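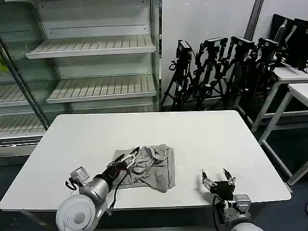 Blažena Mikuš would like the folding standard settled before anyone new is taken on. Her point, made in a reply to the draft of this notice, is that two people given the same gray cloth will produce two different folds and both will call theirs finished. The standard has been added below as a result, and applicants should read it before applying.

Textile handling assistant, part-time
Weler, preparation room

Weler prepares reusable cloths for shops and workshops. We inspect, flatten, fold and stack plain cloths by type and size. The post is for one assistant at the folding table.

Duties

Take each cloth from the intake bin and open it fully on the table. Check both faces and all four edges for holes, pulled threads, stains and loose hems. Flatten the cloth by hand, working from the center outward. Fold to the standard. Place on the correct stack and enter the stack on the batch sheet.

Cloths with a fault go to the reject bin with a tag stating the fault. Do not trim loose threads at the table. Trimming is done separately by Struan Dalgleish, who needs to see the hem as it came in.

A batch is 200 cloths. Stacks are made up in tens, tied once in each direction, with the closed fold facing out.

Folding standard

1. Lay the cloth flat with the hem side down and the longer edge toward you.
2. Bring the far edge to the near edge. Corners must meet within 10 mm.
3. Smooth from the fold toward the open edges.
4. Fold left to right, then repeat step 3.
5. Turn the piece so the closed fold faces you. Check that no inner layer shows past the outer one.

A cloth that does not meet step 2 is opened out completely and started again. Pulling one corner across to close the gap is not accepted, as it twists the inner layer and the stack leans. Square cloths may be started from any edge. Cloths from the Gatora order have a woven label, and the label must end up on the outside. Ballis cloths have no label.

Requirements

Steady, accurate handwork over a full shift. Ability to work standing, with short breaks. Ability to tell similar shades of gray apart under indoor light; a short sorting check is part of the interview. Clear handwriting for batch sheets and tags. Experience in a laundry, linen room or clothing store is useful but not required.

No hand cream, rings or bracelets at the table. Nails are to be kept short.

Hours and terms

Two shifts a week, mornings only. Fixed term to the end of August, with renewal depending on orders. Pay is hourly and the rate is given at first contact. Training is paid and takes place at the table with Oľga Bartoš.

How to apply

Send a one-page summary of your work history and the mornings you are free to Dalibor Kadlec at the Weler office. Mark it "folding table." Applications close on 2026-03-13. Selected applicants will be asked to fold ten cloths to the standard above. The trial is not timed. Reject tags filled in during the trial are kept and read along with the application.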